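Crafts Reference > Metalwork > Wire > Wire sculpture

Wire sculpture

By Trinity Ferreira
September 2018

Wire sculpture is the making of figures, objects and abstract forms from lengths of metal wire. The wire is bent, twisted, looped or joined so that it draws the outline of a shape and leaves the inside open. Small pieces are commonly kept on shelves and desks, while larger ones may be hung from a ceiling or fixed to a wall.

Materials

Copper, brass, aluminum and mild steel are the metals most often used. Copper and aluminum bend easily by hand. Steel holds its shape better but needs pliers, and it rusts if left bare. Wire is sold by thickness, either in millimeters or by gauge number, where a higher number means a thinner wire. A 2 mm wire is stiff enough for the main lines of a tabletop piece, and thinner wire is used for binding and detail.

Colored wire is also common. The color may come from the metal itself, from a plating, or from a coat of enamel or plastic. Coated wire scratches when gripped with bare steel jaws, so many makers cover the jaws with tape or use nylon-tipped pliers.

Methods

Continuous line. The whole figure is bent from one unbroken length. The maker usually draws the path on paper first and marks the places where the wire has to cross itself.

Bound construction. Separate parts are shaped and then tied with fine wire at each crossing. Bound joints can shift slightly, which makes it possible to adjust the form afterward.

Soldered or welded construction. Parts are joined with heat. The joints are neat and rigid, but a mistake is harder to undo.

Globe forms

A globe form is built from several curved loops that cross at a common point, like the lines of longitude on a map globe. A straight length is sometimes run through the middle as an axis. Globes can be stacked, commonly with the larger one below. The reverse order is also found and gives a lighter outline, although the small lower part must then carry the weight of everything above it.

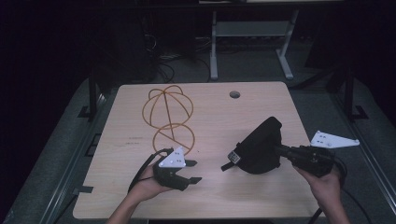 A lower ring may be braced with straight wires set inside it as a triangle. The bracing keeps the ring from being pressed into an oval. Balance is checked by setting the piece on a flat tabletop and turning it a little at a time. If it leans, the loops on the heavy side are bent inward or the base is widened.

In the Tilano pattern books, stacked globes are treated as a beginner's exercise. The Schumacher workshop course places them later, after bound joints, and allows one full session for the upper loops alone.

Care

Dust is removed with a soft dry brush. Bare copper and brass darken with handling and may be polished or left as they are. A bent loop should be eased back with the fingers, working from both sides of the bend. Pieces are best lifted by the base or the lowest joint.

See also: Armature; Binding wire; Mobile; Soldering

Contact | © 2018 Fomance Crafts Reference | Back to top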